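Storing resistance bands in an unheated garage?

eskild_fan
Posted 16th November
My garage gym in Cledbridge gets down to freezing most of the winter. Do latex bands go bad in the cold, or can I leave them out there until spring?

Turkelov60
Cold is fine. Sunlight and heat kill them. I lost a set of Skustetti bands in August, hanging by a south window. Little cracks all over.

mudroom_lifter
Disagree that cold is fine. Mine got stiff, and one snapped on a pull-up. Bring them inside.

Turkelov60
How old was it?

mudroom_lifter
Almost 11 years. OK, fair point. I still wouldn't stretch one cold.

platesandpegs
I keep mine flat and fold the wide ones. Pegs put a crease in the same spot every time.

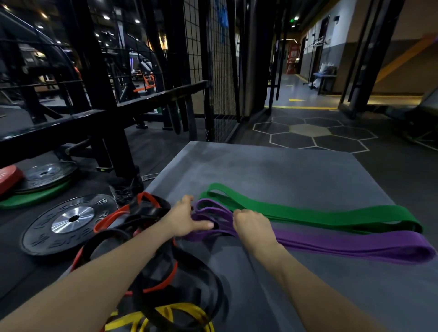
Does baby powder help?
A light dusting keeps the latex from sticking to itself. Wipe the bands clean and let them dry first.

eskild_fan
Thanks. They're going in the hall closet.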